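Misell Deep Matte kitchen paint: a review after seven months

2020-12-27

I painted the kitchen in May, when a great many people were painting kitchens, and I have now lived with the result long enough to have opinions the tin would not care to print.

The paint is Misell Deep Matte, which comes in 300 colors, of which I seriously considered 2. I went with number 227. The chart calls it Clulstead Harbor. I have been to Clulstead, and the harbor is brown.

Going on

The tin promises full coverage in two coats. I did two coats and could still see the old cream coming through near the door, like a rumor. The third coat fixed it. Budget for three, and for the second trip to the hardware store in Cuvville, where they will have run out.

It is thick stuff and hardly drips. The smell is mild and gone by the next morning. Cutting in with the Ursu angled brush was easy enough, though I lost a few bristles to the wall above the fridge, where they remain.

Cleaning

"Wipeable" is doing a lot of work on the label. Tomato sauce comes off if you catch it the same evening. Leave it overnight and you will be rubbing, and rubbing a matte finish gives you a shiny patch exactly the size of your regret. Warm water, a soft cloth, no scouring pads. Coffee has been no trouble. Turmeric won.

The color

I was warned that a dark kitchen would feel like the inside of a boot. It doesn't, provided there is a window somewhere to break it up. Dark teal wants a big plain stretch of wall and nothing hung on it, and I took down the plate rack and the calendar for its sake. I now miss birthdays.

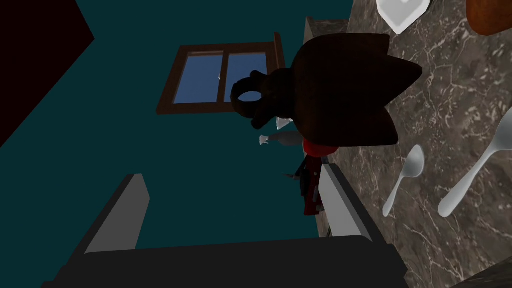
Would I buy it again?

Yes, grumbling. The color is lovely at breakfast and better at night, and the price is only painful once you add the third coat. For the wall behind the stove I'd pay extra for Misell's satin, which has less charm but can take a sponge. Three stars out of five, and I'd go to four if they changed the wording on the tin.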